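Arm stops or loses the wrist camera in the middle of the burger task, is it the cable?
Lunik user help, Arms and grippers

Youssra Shawky
Joined in February, 3 posts

Hello all. We have a small arm on a table which builds a toy burger: bottom bun, patty, lettuce, tomato, cheese, top bun. I run it with Sakullow on a mini PC. For two weeks the wrist camera has been dropping out, and then the arm stops where it is. After a restart all is fine again until the next time.

The table is set up in the same way before each run, with the ingredients in their boxes at the sides and behind.
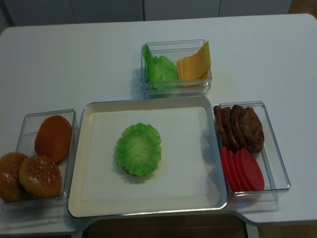

Table from the fixed camera, lettuce already placed

The log says only "stream lost" and a number, 713. I searched for this number and found nothing. In the log of Saturday there were 1,138 good cycles of the main loop and then the message. I changed the USB port and the PC's power supply, no difference. The fault comes more often when the arm goes to the bun box on the left.

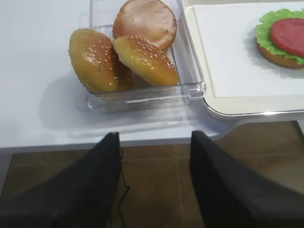 My question is whether a cable can cause this if it is not broken. I measured it with a meter and each wire is good from end to end. From the wrist camera I can see the thin black cable hanging by the left finger, with a bend in it, and I never paid attention to it before. It has 590 mm of free length. My colleague says it must be long so the wrist can turn. Is he right, or do I make it shorter?

Emmanuel Mohamedi
Regular member

Your colleague is half right. The wrist needs slack, but the slack should be near the wrist joint and held there. A meter test with the arm standing still tells you very little, as a wire with a few broken strands can measure well and fail only when it is bent.

What I would do, with the motor power off for the first two:

Take the plug out of the camera and look inside the socket. If the plug moves from side to side when you put it back, change the cable first.

Fix the cable to the gripper body close to the plug, so that a pull on the cable does not arrive at the plug. Then look in the wrist view with the fingers open, and check that the cable is not passing between them as it does now.

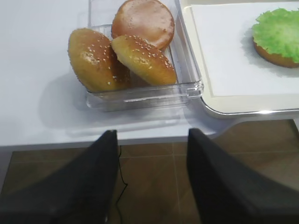

Turn the power on again, keep one hand at the stop button, and jog the wrist slowly to both ends of its range. Stay outside the reach of the arm. Watch the stream. If it drops always at the same angle, you have your answer.

Please also think about safety. A loose loop can be caught by a finger or by the edge of a box, and then the arm pulls on it with its full force. Our older Kultis cell tore out a connector in this way.
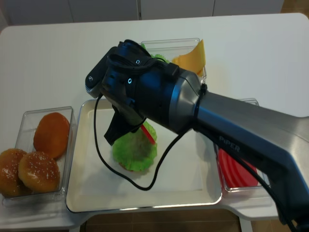
Cable loop hanging down onto the tray, next to the lettuce

I would not run it without a person beside it until this loop is gone.

olmedo_bench

same here, new cable fixed it. dont buy the cheapest one

Youssra Shawky

Thank you both. The plug did move a little from side to side. I have ordered a cable with a screw lock and tied the old one to the gripper for now. I could not repeat the fault this morning with the jog test, but I did only one direction. I still do not know what 713 means, if somebody has the list of codes please write it.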